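Home | Projects | Reports | Partners | Contact

Gripper comparison, progress to the end of April

Dear all at Immont,

Thank you again for your patience over the winter, and for the second instalment, which reached us just when the workshop was starting to run short of everything. I'm glad to say we are now well into the part of the work we promised you, with the Neltlow and the Vonham grippers both being tried on the same arm and the same set of household objects.

The Garba controller took longer to settle than I'd hoped. It kept dropping its connection whenever we swapped tools, and we lost 7 working days to it before a new cable and a good deal of tea put things right. Since then we have logged 3,767 grasps. The Vonham is the quicker of the two and very good with boxes and tins, but it does struggle with anything thin lying on a flat surface – cards, paper, small open frames and brackets. People manage these without a thought, so we have been going back to how hands do it, with one hand steadying and the other taking hold.
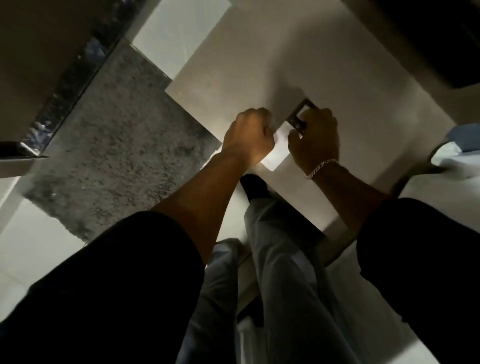 Oľga Jelínek wrote back to our last draft that we should stop judging the grippers on grip strength alone, and that a softer fingertip on the Neltlow might do more for thin items than any amount of extra force. I think she is right, and we have ordered 2 sets of soft pads to try.

We would also like to move the wrist camera a little further back, as the fingers hide the object at the very moment we most want to see it. A 90 degree bracket is being made up for this, and I'll send the drawings once they're tidy.

Spending is in line with the plan, apart from the cable. I'd be very happy to show you the arm at work if anyone is passing – mornings are best.

With warm thanks from all of us

Contact us | Copyright, all rights reserved | Back to top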